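Dust, Heat and Other Desk Jobs

Posted 7 July 2021

I clean my desk computer twice a year, once in January when the heating has been blowing fluff around for weeks, and once in summer when the fan starts sounding like a hair dryer. It takes me most of an evening, mainly because I stop for snacks. A few things I've picked up along the way, in no real order!

Start with the room. I used to clean the computer and then vacuum the rug (yes, really), and all that dust went straight back where it came from. Now I do the rug and the curtains first, open a window, and have a cup of tea while everything settles.

Unplug everything. Take a phone picture of the back before you pull the cables, and if you've got masking tape handy, put a little flag on each one. I bought a pack of 200 printed cable labels from Tuneo and have used 13 of them. Tape works just as well.

For the dust itself I like a soft paintbrush, the kind sold for watercolors, and short puffs of canned air. Keep the can upright! Hold the fan blades still with a finger while you blow, or they'll whirl around like mad. I skip the household vacuum inside the computer, static worries me too much.

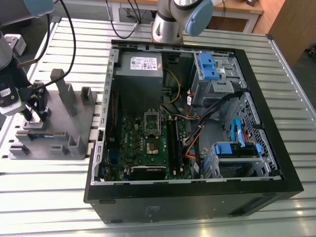 Screws are where my evenings used to go wrong. I've lost them in carpet, in a slipper and once in a bowl of pretzels. These days I use a muffin tin, one cup for each stage, and I fill it from left to right so I can work backward later. Laying the tower on its side with the open side up helps a lot too, as you can get at the board and the memory slots from above and a dropped screw is easier to fish out. If you've got the processor out and the metal bracket around its socket is standing up like this, keep your brush well away from there. Those contacts are tiny and they don't forgive.

While the desk is clear, wipe it down. A drop of dish soap in warm water does it, then a dry cloth. For sticky rings I use a little rubbing alcohol on a cotton pad, but try a hidden corner first (I took the shine off a lovely old side table from a Drumham yard sale, and I'm still sore about it).

Keyboards: turn them over, tap gently, and be prepared for crumbs. I run a cotton swab between the keys after that.

When you put it all back, leave 6 inches between the computer and the wall so the warm air has somewhere to go. And get it up off the carpet if you can, a low plant stand is fine.

Next time I'll get into the drawer of mystery chargers.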